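Section 4: Setting Up the Outdoor Unit

The Pusamus outdoor unit extends your home network to a patio, deck, or yard. It must be paired with an indoor base before it is mounted. If you have not set up the base, go back to Section 3.

Before you start

You will need:
- the outdoor unit and its bracket
- the 24-volt power adapter and cable
- two wall screws and plugs (in the small bag)
- a drill, a level, and a pencil
- the phone or computer you used to set up the base

CAUTION: The power adapter is for indoor use only. Run the low-voltage cable outside and keep the adapter in a dry place. Do not plug it into an outdoor outlet, even one with a cover.

4.1 Pairing

Pair the unit indoors, in the same room as the base.

1. Plug in the outdoor unit. The light on the bottom blinks white while it starts up.
2. Wait until the light turns solid white. The first start can take several minutes.
3. Press and hold the Link button on the base until its light blinks blue.
4. Press the Link button on the outdoor unit once.
5. When both lights are solid blue, pairing is done. Unplug the outdoor unit.

NOTE: If the lights do not turn blue, the base has most likely left link mode. It stays in link mode for 148 seconds. Start again from step 3.

The unit may update its software after pairing. During an update the light blinks green. Do not unplug it until the blinking stops.

4.2 Choosing a location

The unit works best with a clear path to a window or a thin wall on the side of the house where the base is. Brick, stone, foil-backed insulation, and metal siding all weaken the signal. Trees do too, more so in leaf, so a spot that tests well in November may be weaker in summer.

Mount the unit under an eave or overhang if you can. It is sealed against rain but should not sit where a gutter or sprinkler can hit it directly. The cable supplied is 27 feet long. If you need more length, use only the Gagnon extension cable listed in Section 9. Do not cut or splice the cable.

4.3 Testing the signal

Test before you drill. Have someone hold the unit near the planned spot, or hang it there with the loop of cord from the box.

1. Plug in the unit and wait for the solid blue light.
2. Take a laptop or phone to the place where you will use it most, such as a patio table or a bench.
3. Open the Pusamus page and select Signal Check.
4. Stay where you are until the check is complete. The result is a score from 0 to 100.
5. Repeat the check at each place you plan to sit or work.

A score of 59 or lower means the connection may drop during video calls. Move the unit closer to the base and test again. Small changes matter - a foot or two to one side can be enough to clear a chimney or a corner.

If you run the check from a laptop, note that many optical mice track poorly on glass, and a patterned tabletop can make the pointer jump. Put a mat or a magazine under the mouse, or use the touchpad. A jumping pointer has nothing to do with your signal.

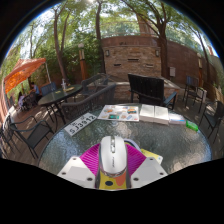 4.4 Mounting the unit

1. Hold the bracket against the wall and check it with the level.
2. Mark the two screw holes with the pencil.
3. Drill the holes and push in the plugs. For wood siding, skip the plugs and drill small pilot holes.
4. Screw the bracket to the wall. Do not overtighten. The plastic can crack in cold weather.
5. Slide the unit down onto the bracket until it clicks.
6. Leave a low loop in the cable just before it enters the house so that water drips off outside.
7. Seal the cable hole with outdoor caulk.

CAUTION: Check for pipes and wiring before drilling. Do not work from a ladder in wind or rain.

WARNING: Never mount the unit within reach of a pool or hot tub.

4.5 Names and passwords

The outdoor unit uses the same network name and password as the base. Devices switch over by themselves as you walk outside. Some older laptops hold on to the indoor signal for too long. Turn the laptop's Wi-Fi off and on again once you are seated.

If you want guests to use the yard network only, select Outdoor Guest on the Pusamus page and enter a separate password. Guests will not be able to reach printers or shared folders.

4.6 Winter care

The unit can stay up all year. Brush off snow with a soft brush. Do not use hot water or a scraper to remove ice. If you close the house for the season, unplug the adapter and leave the unit on its bracket. It keeps its settings without power.

Pusamus Home Networks, Aremwood Road, Tendutbridge | Contact support | Copyright Pusamus. All rights reserved. | Back to top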